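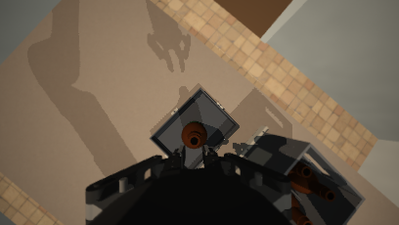 How do you teach a robot to move a bottle?

A robot arm doesn't know what a bottle is. It doesn't know that a bottle can roll, or that one end is narrower than the other. Somebody has to show it what to do, and there are two common ways of doing that.

Showing by hand

The first way is to hold the arm and move it yourself. The motors go slack so the arm is easy to push. You guide it to the bottle, close the gripper, lift, and guide it to the bin. While you do this, the computer writes down the angle of every joint, many times a second. Later the arm can go through the same angles on its own.

Showing by remote control

The second way is to stay back and steer. Effie Jardine does this at Cotari, where she teaches arms to sort bottles between bins. She holds a controller in one hand. When she moves her hand left, the arm goes left. When she squeezes the trigger, the two fingers of the gripper close.

Effie often steers an arm that isn't real. It lives in a computer program called a simulator, with pretend bins, pretend bottles and even pretend shadows. If she drops a pretend bottle, she presses a button and starts again. There is nothing to sweep up.

What is the camera for?

The computer saves pictures as well as movements. A camera fixed near the gripper looks at what the fingers are reaching for. From there a bottle can look like a set of circles with a dark hole in it, which is what you see when you look straight at the neck.

Why do it so many times?

One go is called a demonstration. Effie records 100 of them for each new job, and she puts the bottles in different places each time. If they were always in the same spot, the robot might only learn to reach for that spot.

Try it yourself

You need 2 people, a plastic bottle and a box. One person is the robot and shuts their eyes. The other gives orders such as "left a bit", "down" and "close your hand". See if you can get the bottle into the box, then swap over.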